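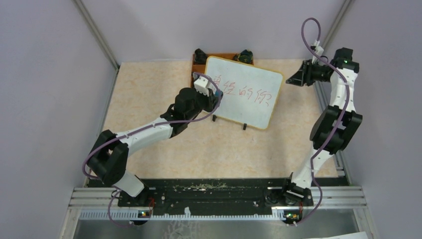
Reading time: 2 min

The Standbridge tabletop board is a small dry-erase board for people who want a note where they will see it. It stands up without a wall, a nail or a strip of tape, and it takes the same markers as a full-size board. A thin orange-wooden frame and two small black feet under the lower edge are all you need to put a short line of red Chinese handwriting on a tabletop and keep it upright. We sell boards in this style to shops, front desks, classrooms and home offices.

Writing surface

The surface is coated steel, so light magnets will hold a receipt or a ticket. Fine-tip markers work best. Broad chisel tips fill the board after a few words and leave you with a phone number nobody can read. Most marks come off with a dry cloth. Ink that has been left up for a month or more may need a damp cloth and a second pass. Do not use scouring pads or kitchen cleaners with grit in them.

Feet

The feet push into slots in the lower rail and can be taken off for storage. Push until you feel them stop. If the board rocks, pull both feet and put them back in – the usual cause is one foot sitting a little high. Replacement feet are sold in pairs under part number 385.

Frame

The wood is sealed at the factory and needs no oil. Wipe it dry if it gets wet. Shades vary from batch to batch, and we can't match a new board to one you bought earlier. Customers who need several boards in the same shade should order them together and say so in the notes.

Ordering

Item number: 2248
Pack sizes: single, or carton of 54
Markers: not included
Returns: unused boards, in the original sleeve

Cartons ship on a pallet and need someone at the door to sign. Singles go by regular mail. Orders of 100 or more are packed to order, so allow extra time – the warehouse also closes for one week in August for stock count. Ferenc Lengyel handles trade accounts and can quote freight before you order.

From customers

"We use one by the register for the soup of the day. It gets wiped and rewritten every morning and still cleans up fine. I wish it came with a marker clip." – Eulalia Ledesma

"Good size for vocabulary practice. The frame on mine had a small dent, and they sent another." – Wenjie Kang

Also in this range: Jasiveck fine-tip markers, Rornar felt erasers.

Contact | Copyright Standbridge 2019 | Back to top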